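Gondus Opens Its Shared Story World to Fan Writers and Artists

February 28, 2021 – Gondus, the small press behind the long-running Rilla cycle, is opening its science fiction setting to fans for the very first time. Starting now, anyone can send in original characters, alien species, armor designs and ship histories for The Maltodness Files, a free online guide to the Rilla universe!

The guide launches with 303 entries drawn from the novels and comics, all checked against the printed books by continuity editor Sigrún Briem. Fan entries will sit right beside them, credited to their creators and marked as either canon or side story.

"I grew up filling notebooks with made-up soldiers and the monsters they fought," said Kheri Owino, publisher at Gondus. "Readers have been mailing us pages like that for years, and some of them are wonderful. I can't wait to see these characters get a proper home."
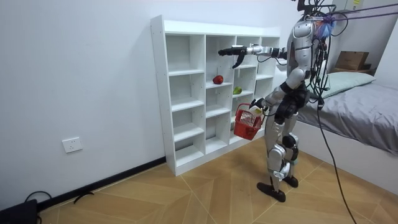

A humanoid robot reaches toward a white cubby bookshelf.

Each entry follows a simple form: name, origin, allegiance, abilities, known weaknesses and a history of up to 2149 words. Drawings are welcome but not required. Creators keep the rights to their own characters, and they can pull an entry from the guide at any time.

Two fan characters will also step into the next Rilla comic, "The Tatlı Defection," written by Asanka Rathnayake and drawn by Åsmund Fjeld. The story follows a renegade pilot who steals a living suit of armor from her own fleet, and there is plenty of room in her crew.

"Give me somebody strange," said Rathnayake. "A medic who used to be a moon, a deserter with three shadows, whatever you've got. Åsmund says he'll draw anything except horses."

Entries can be sent through the Maltodness Files page on the Gondus website. Questions about the form or about rights should go to Lilian Koech, reader liaison, at the Gondus office.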